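Lunevine Storage Notes
@lunevinenotes

1/ Notes on sorting the kids' cup shelf. The problem: plastic cups multiply, nest badly, and fall out when the door opens. Ours had reached the point where the door was held shut with a rubber band.

2/ Measure the shelf before buying anything. Interior depth is the number that matters, and it is smaller than the cabinet depth by the thickness of the back panel and the door lip. Ours came to 272 mm usable. The listed length of a bin is normally the outside of the rim, so compare rim to shelf.

3/ Clear beats opaque for this job. With an opaque bin you end up labeling it, then relabeling it. Clear polypropylene goes cloudy after a few years but you can still tell cups from lids.

4/ I tried two others first. The Fladik has a taper of several degrees per side, so the floor is much smaller than the opening and the bottom layer of cups tips over. The Kopecký is straight-sided but the lid clips stick out and foul the door hinge. Both went to the garage, where they hold paint rollers and extension cords.

5/ Procedure. Empty the whole shelf onto a table. Wipe the shelf and let it dry. Put the bin in the middle of the table and sort from the outside in. Cups with a crack or a chewed rim go straight out. Anything that belongs to a thermos goes back to the thermos.

6/ Sort by rim diameter, then by color if you care about color. Cups of the same rim nest. Cups a few millimeters apart jam, and a jammed pair of plastic cups usually needs cold water in the inner one and warm water around the outer one.

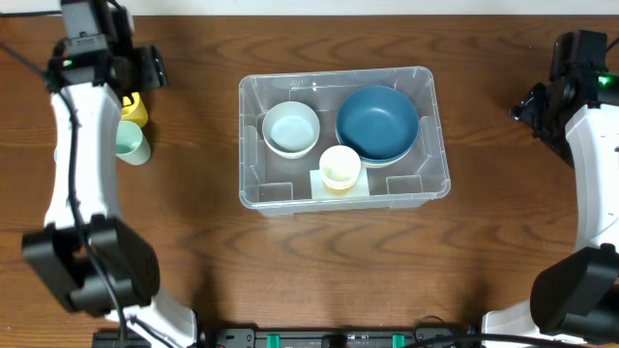 7/ Reply from Flarnema: why a bin at all, a stack of cups standing on the shelf takes up less floor than the bin walls do.

8/ True on floor area. A free stack of 5 is fine. Taller than that and it leans, and the rear stacks can't be reached without moving the front ones. The bin works as a drawer: pull it out, take a cup, push it back. The walls cost a few millimeters on each side and I accept that.

9/ Orientation. Rim down keeps dust out but traps moisture if the cups went in damp. Rim up dries better. I store rim up in the bin with the lid off. The lid lives under the bin so it doesn't get lost.

10/ Load. Plastic cups weigh very little, so a thin-walled bin is good enough. Mine is 68 mm shorter than the gap between shelves, which leaves room for a hand. Less clearance than that and you have to pull the bin all the way out each time.

11/ Small cups go at the front, tall ones at the back. If a child is the main user, put the bin on the lowest shelf and skip the lid entirely.

12/ Shelf liner: use the ribbed kind with the ribs running front to back. Across, the bin catches on every rib. Smooth liner works too, but the bin creeps forward when the door is slammed.

13/ Cleaning interval is once a month or so. Warm water, dish soap, soft cloth. Scouring pads leave scratches in clear plastic and they hold grease.

14/ Still open: straws. They fit lengthwise but slide under the cups. Currently testing a tall jar next to the bin. Will post measurements in February.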